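Setting up the Stilent picking kit for a tray of mixed objects
By Aravind Mathew, 11/20/22
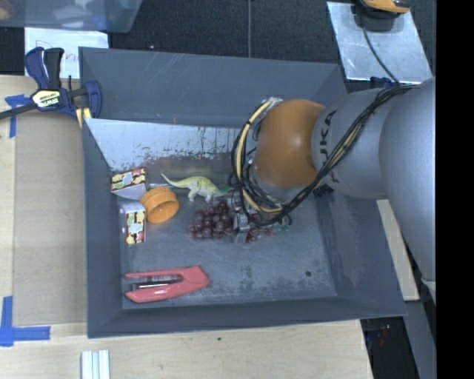 A KUKA arm with its gripper down in the tray, beside the red grapes.

This tutorial is for people who bought the Stilent picking kit from Jesbridge and want to make the first picks from a tray. I assume the arm is already mounted and the gripper answers to the Open and Close buttons in the software. If not, please do first the chapter "Wiring" in the kit manual.

1. Fix the tray
Put the tray where the gripper can reach all four inside corners. Clamp the rim to the table with a bar clamp. Mark the position with painter's tape on the tabletop, so you can put the tray back in the same place after cleaning.

2. Check the cables
Turn the last joint slowly by 90 degrees in each direction and watch the cables. They should make a soft loop around the joint and never become tight. If one is tight, open the nearest strap, give it more length, and close the strap again.

3. Teach the floor height
Empty the tray. Lower the gripper in manual mode until the fingers are 2 mm above the floor, then press Save Floor. Repeat it near each corner. The software takes the highest value, which I find a good choice for an old tray.

4. Choose the objects
Mix easy and difficult shapes. My tray has a stapler, a toy dinosaur, a round orange cap, two small boxes and the grapes. Small boxes are a good beginning. Leave grapes for later, and set the grip force to Low before you try them.

5. Run the first picks
Set the speed to Slow and the number of attempts to 12. Keep your hand near the stop button during the full run. When it finishes, open the log and look at the column "Lost grip". If you see 4 or more there, go back to step 3.

Sharada Kartha from Jesbridge told me that the Fabbri soft fingers also fit this kit. I did not test them yet. The fingers from Avach need a different adapter plate, sold separately.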